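Takell Releases Results of Its Winter Gripper and Controller Comparison

Two-arm home robot work put side by side in a simulated apartment, with full run notes free to download

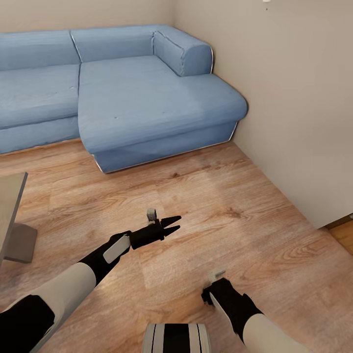
26 Feb 2022

Takell is very happy to share the results of a comparison that has kept our small simulation team busy (and, we have to admit, a little short on sleep) through most of the winter. Over the course of the project we ran 401 trials of two-arm home robot tasks, trying two styles of gripper and two controllers in the same set of simulated rooms, and we are now making the results available to anyone who would like to read them, argue with them or run them again.

The project grew out of a question our customers ask us nearly every week, usually toward the end of a call when everyone is about to hang up: which gripper should we buy? We have always had opinions on that, and we have never been shy about giving them, but opinions gathered from different projects in different years are hard to line up next to each other. One customer's robot had an older camera, another's had a softer floor, and a third had been tuned by somebody who had since left the company. So in January we decided to sit down and do the thing properly, with the same robot body, the same rooms and the same tasks from start to finish.

What was compared

The first gripper is the Tarar, a two-finger model with narrow tips. The second is the Tudadeck, which has wider fingers and a softer pad, and which many of our longtime customers already know from tabletop work. Each was paired with our own standard controller and with the Otell controller, a newer design from our partners at Otell that plans the motion of both arms together and lets one arm wait for the other when the space between them gets tight.

All of the trials were run in simulation. We chose seven tasks from the kind of everyday tidying people hope a home robot will someday do for them: picking up a dropped sock, lifting a flat book from the floor, moving a cushion, passing a cup from one hand to the other, folding a small towel, pulling a toy out from beside a sofa, and setting a box down gently on a table. Every task was tried from 20 starting positions or more, and the rooms were furnished the way real living rooms are, with corners, walls and low furniture that get in the way of an elbow just when you would rather they didn't.

What we learned

The Tarar did best on small and flat items, and the difference was largest with the book. Its narrow tips could slide under a cover edge where the Tudadeck's wider fingers tended to push the book along the floor. With the cushion and the towel the order was reversed, and the Tudadeck held on through the whole lift far more often. The sock was close enough that we would not want to pick a winner, and we have said so in the notes.

The controllers gave us the bigger surprise. In open floor space the two performed very much alike, and we would be comfortable recommending either one. Near walls and furniture, the Otell controller had fewer arm-to-arm bumps and finished more of its handovers, though it was slower getting started, sometimes pausing long enough that a person standing nearby might wonder if it had gone to sleep. Otell's engineers have seen those runs and are already working on a shorter planning step, and we look forward to testing it with them when it is ready.

We also want to be plain about what the results don't cover. A simulated towel is still a simulated towel, and although we put a good deal of care into how cloth and friction behave in our rooms, we expect some of these results to shift once the same tasks are tried on real hardware. Camera placement was held fixed for every run, so readers who mount their cameras higher or farther back should treat the reaching results with some caution. We left out 5 trials that stopped early because of a software fault on our side, and they are listed in the notes with the reason for each.

Next steps

Hardware trials with both grippers will begin at our own test space this spring, starting with the book and the towel, as those were the two tasks where the choice of gripper mattered most. A second round of simulation, with three camera positions and a few rooms more cluttered than the ones we used this time, will follow later in the year. Customers who have a favorite household task that gives their robots trouble are warmly invited to send it in, and we will do our best to fit it into the list.

The run notes, task settings and result tables can be downloaded at no charge from the Takell website. Customers who already own a Tarar or a Tudadeck can ask their usual support contact for the finger settings used in the comparison, and our support desk will be glad to help with loading them.

About Takell

Takell builds simulation rooms and testing tools for companies that make home and service robots. We work with hardware makers, controller developers and research groups, and we are always pleased to hear from new ones.

Press contact: Takell Press Office, through the contact form on our website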